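Towel folding at Otine: status, November 2022

The folding cell at the Otine laundry has run on the day shift since July. It handles small gray towels only. Sheets and gowns are still folded by hand on the Buna line.

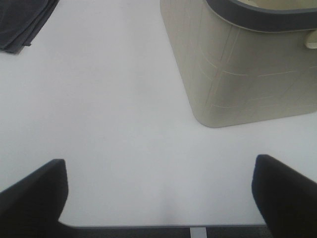

Sixteen folding staff were on the roster when the cell was installed, and the number is unchanged. Two per shift now work as cell attendants. They load baskets, clear stops and check finished stacks against the Ikau folding standard. Attendants get the machine allowance from their first full week.

Output per shift is 725 towels, against a target of over 800 that has been withdrawn. Most stops are failed picks, where the gripper closes on two layers or none.

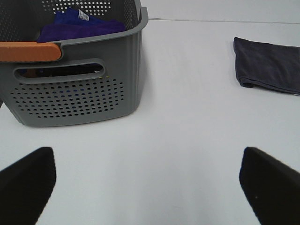

A basket and a folded towel at the cell table.

Mixed baskets must be sorted before they reach the cell. Sorting has moved to the Işık side of the floor, and staff there report more bending. Raised carts are on order.

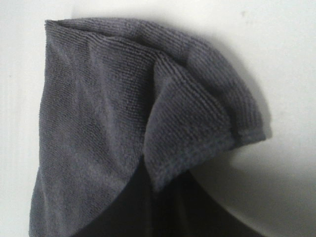 Stops logged last month came to 199. An attendant may clear a stop only with the arm in hold. Retraining on the hold procedure is paid time and is booked through the shift lead.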